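Chapter 7
Care of the Gripper Fingers

Reading time: 12 minutes

In the earlier chapters we have set up the Moya cell, we have taught it where its table is, and we have checked the emergency stop. From this point the cell can do work. A cell that does work also becomes dirty, and the part that becomes dirty first is always the pair of fingers. This chapter is about how to clean them, how to judge when they are worn, and how to change them without losing the settings of the wrist camera.

The fingers of our cell carry pads with a fine pattern of small diamonds. The pattern gives a good hold on smooth plastic, for example on the rim of a bucket or the thin handle of a net. The same pattern collects what it touches. Dust sits in the grooves, and a liquid that dries there makes the grooves shallow. A pad in this state still closes to the correct width, and the controller reports no fault. The operator sees only that objects begin to turn a little in the grip.

Évan Mallet, who wrote the first service notes for the cell at Wetcombe, kept a log of 100 lifts with a clean pair of pads and 100 lifts with a pair left dirty on purpose. With clean pads 94 lifts were good. He did not finish the second series, and his note in the log says simply "stopped, wash them." We will come back to his log in Section 7.4, where you will make a shorter one of your own.

7.1 Before you touch the fingers

Move the arm to its service position and open the fingers fully. Switch off the drive power at the Drerkow cabinet, but leave the camera supply on. You will use the camera picture as your first inspection tool, before any cloth or brush. Both fingers should stand inside the view, one on each side, and you should see the objects on the table between them.

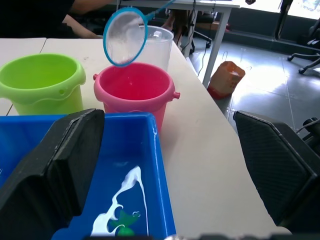
Figure 7.1. View from the wrist camera, with the two fingers open over a blue tray with white liquid in it.

Look first at the inner edges of the fingers in your own picture, then at the work around them. Liquid on the table or in a tray is a warning that the pads need a closer look, even when they seem clean on the screen. Write in the cell book what kind of liquid is used, and only then choose the cleaner. For water-based liquids, a soft brush and warm water are enough. Do not use solvent on the pads. It makes the surface hard, and Purificación Gallardo had to replace 2 new pairs in one June for this cause.

Keep the Jodier key for the finger screws beside you, but do not loosen anything yet. The removal of the fingers begins in Section 7.2.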